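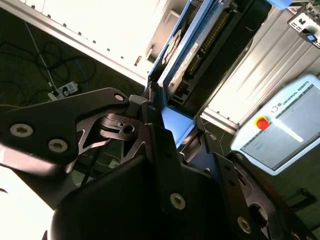

The dismantling of desktop computers for reuse is, in the first instance, a matter of fastenings. A case is held together by screws, clips, latches and hooks, and the person at the bench needs to recognise each before applying any force. Invite the audience to look at the silver screws against the black metal on the opening slide. Each has a hex socket, and a cross-head driver is of no use with it. Ask how many in the room have a set of hex keys within reach of their own workbench. Allow a short pause for hands, then continue.

Welcome and scope (2 minutes)

Thank the hosts and give the title of the talk: "Opening, Sorting and Keeping: Desktop Computers at the Putel Workshop". State that the talk covers the work between the arrival of a computer at the door and the decision on its parts. It does not cover the wiping of drives, for which Putel has a separate procedure. Copies of that procedure are on the side table and may be taken away.

Give the background in one or two sentences only. The workshop is in Trurkau, on the ground floor of the Tolentino building, and accepts desktop computers from schools, offices and households. In the last recorded year it received 1,323 of them. The audience may ask what share was put back into service. Say that the figures are being prepared and will be published in March.

Slide: Receiving

Read out the receiving rule as it stands in the workshop handbook: "No case is opened until it has a number." The number is written on a paper tag and tied to the case, and the same number goes on the tray that will hold its screws. Explain that adhesive labels were tried first and left a residue on painted panels.

Describe the outside inspection. The member of staff looks for dents, missing feet, damaged sockets at the rear and any sign of liquid. Side panels that have been forced before are noted at this point. A panel which no longer closes will often count for more in the final decision than the age of the parts behind it.

If time is short, omit the remarks on packaging. Otherwise, mention that donors are asked to bring computers without boxes and with the mains lead separate. Leads are tested and stored on their own rail.

Slide: Before the panel comes off

Speak slowly here. The following points are mandatory in the workshop and should be given as such.

The mains lead is removed before any other step. The power button is then held down for several seconds. Staff wear a wrist strap connected to the earthing point at the bench. The power supply itself is never opened by bench staff, whatever its condition. A power supply that smells of burning is taken out whole, tagged in red and placed in the metal cupboard.

Loose sleeves, long necklaces and drinks are kept away from the table. The handbook allows a drink at the desk by the window and nowhere else in the room.

Slide: Laying the case down

Most of the work is done with the case on its side and the open face upwards. Parts then rest where they are when a screw is taken out, and a dropped screw can usually be found again. The table surface matters as well. Grooves in a worktop will catch small screws, and staff are taught to sweep along each groove with a soft brush at the end of every job. 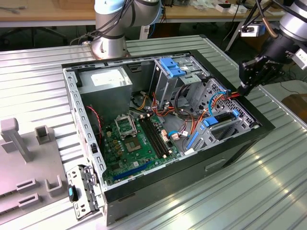
Slide 5. Desktop case open on its side on the worktable. The grey power supply is in the far corner and the blue latch is on the drive cage.

Point first to the blue latch. Explain that a coloured plastic part inside a case is frequently meant to be moved by hand, and that staff should look for one before picking up a driver. Then point to the red and orange wires at the far right edge. Wires of this kind should be followed with the eye from end to end before they are disturbed. They are never pulled as a bundle. Each connector is held by its plastic body and eased away from the board.

Ask the audience to find the square frame for the processor. It stands open on the slide. Use it to introduce the order in which a board is examined at Putel, as follows:

Processor socket, under a bright lamp, for bent or dirty contacts.
Memory slots, with the clips at each end opened and closed once by hand.
Expansion slots, for dust and broken edges.
Capacitors, for swollen tops or leakage.
Connectors along the edges of the board, for cracks.

Do not read the list at speed. Members of the audience who carry out this work will wish to compare it with their own.

Slide: The Killer sheet

Some explanation of the name will be needed. The Killer sheet is a single page listing those faults which end the examination at once. It was given its name in the early months of the workshop and the name has remained in use, including in formal reports. A cracked board, a burnt socket or heavy corrosion around the battery will each place a computer on the sheet. The case number is written down with the fault and the initials of the person who found it, and the computer moves to the parts shelf.

Emphasise that the sheet saves time. Before its adoption, staff would sometimes spend a whole afternoon on a computer with a fault that had been plain to see in the first few minutes. The present limit for a first examination is 60 minutes, including the tidying of the bench. A computer which needs longer is set aside and discussed at the next morning meeting – it is not carried over by the same person.

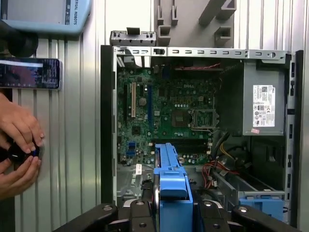 The parts shelf is arranged by type of part and then by condition. Memory is kept in closed anti-static bags, with the size written on the outside. Drive cages, brackets and blanking plates go in open bins. It was thought at first that such small metal and plastic pieces were hardly worth keeping, but they are now among the items most often asked for. A sound computer with a missing bracket cannot be closed properly, and replacements are hard to buy singly.

Power supplies are stored upright with the rating label facing outwards. The person looking for one should be able to read the label without lifting the unit. Cables are loosely folded and held with a cloth tie. Tight winding is not permitted, as it strains the wires where they leave the metal housing.

Screws are sorted weekly. The store has room for 1,000 of each common type, and anything beyond that is sent for metal recycling. The audience may find this wasteful. Reply that the limit was set after the screw drawers could no longer be opened.

Slide: Working in pairs

New staff work beside an experienced colleague until both agree that the arrangement may end. One person handles the computer while the other keeps the record and reads out the next step. They change places at each new case. This is slower than working alone, and the workshop accepts the loss of time. Records made in this way have fewer gaps, and the person writing will often notice a cable that the person at the case has overlooked.

Note for the speaker: a question on pay and training usually arises here. Refer it to the end.

Slide: Closing the case

A computer that has passed is cleaned with a soft brush and low-pressure air, with the fans held still. Cables are returned to their original route, clear of the fans. The screw tray is checked against the record. If a screw is left over, the panel is taken off again and the place found. Only then is the paper tag exchanged for a green one.

The panel should slide home with the pressure of one hand. Where it does not, something inside is standing proud, most often a cable or a card which has not been fully seated.

Questions

Allow as long as the chair permits. Likely subjects are the disposal of batteries, the acceptance of laptops (not at present) and the availability of the Killer sheet to other workshops. The sheet may be copied freely, provided that the Putel name is left on the foot of the page. Paper copies are in the blue folder by the door, together with the form for arranging a visit to Trurkau. Visits are received from 10 o'clock in the morning, and visitors are asked to wear closed shoes.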